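Switching the trolling reel back to mono

I ran braid on the downrigger reel for all of last season and took it off again in May. These are my notes on why, mostly so I don't repeat the experiment.

The reel is a Dovari level wind. Filled with 30 pound mono it held plenty for the lake, and the drag washers were fine. Braid went on after Hala Ait Brahim lent me a spool and I liked how thin it was. Less line drag meant less blowback, and the ball stayed closer to the depth on the counter.
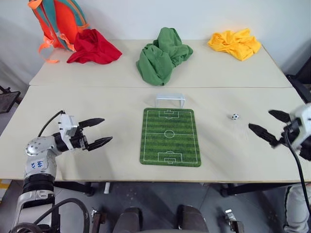

The trouble was in the release clip. Braid slipped through the pads at any setting light enough for a small kokanee to trip. I tried wrapping it around a rubber band first, which held, but the band then had to be picked off the line with cold fingers. A heavier clip held too, and I dragged small fish around without knowing it.

The second problem was stretch. Kokanee have soft mouths. With mono, a head shake near the net gets absorbed by the line. With braid, the rod has to do all of it, and my rod is too stiff for that. A 2 foot snubber ahead of the dodger helped some. It also tangled on the net.

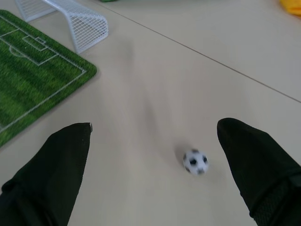
Doaa Abdel Hamid fishes the same lake and gets by with braid by adding a long mono top shot, so the clip only ever sees mono. I tied one up with an FG knot. It went through the guides cleanly but caught on the level wind when it came in at an angle. A wider line guide would likely fix that.

For now the reel is back to plain mono, with the counter recalibrated against marked line off the dock. It reads slightly short on a full spool, and I have written the correction on tape on the reel foot. The braid is on the jigging rod.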